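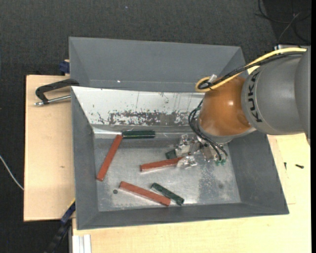

Bin trial with the mixed bar stock, KUKA arm and compact gripper.

Gripper choice for flat bars in a sloped metal bin
Posted by Florian Zürcher, January

Our workshop at Tadley is comparing two grippers for picking short rectangular bars from an open metal bin. The present unit has a transparent fingertip and performs acceptably on bars lying in the middle of the floor. Bars resting close to a wall are missed far more often. Of 177 attempts logged to date, 22 failed, and most of those were near the rear or side walls. We would appreciate advice on whether to change the fingers, the gripper or the camera before the second series begins.

Jirnton
I would recommend that the fingers be addressed first. Where the walls slope inward, the body of a compact gripper may reach the wall before the fingertip reaches the bar. A longer, narrower finger provides clearance, although it will flex more under load. Please also review the approach angle. A tilt of a few degrees away from the wall is often sufficient and costs nothing to try. It would be prudent to hold the camera and lighting constant while the fingers are compared - otherwise the two sets of results cannot be separated.

Vonidcombe
We had the same trouble and changed the camera. It was better afterwards. Bare metal gives reflections, so look at your exposure.

Fuchs
I agree with Jirnton regarding the order of work. I would add that the cables should be checked at full wrist rotation, particularly the loop beside the joint, as a snagged cable can shift the pose slightly and be mistaken for a gripper fault. Record the colour of each bar as well. Our dark green pieces were detected less reliably than the reddish-brown ones under identical lighting.

Related items
Calibrating a fixed camera above a work cell
Finger materials for smooth parts
Controller timeouts during long pick trials

Contact the moderators | Copyright, site contributors | Back to top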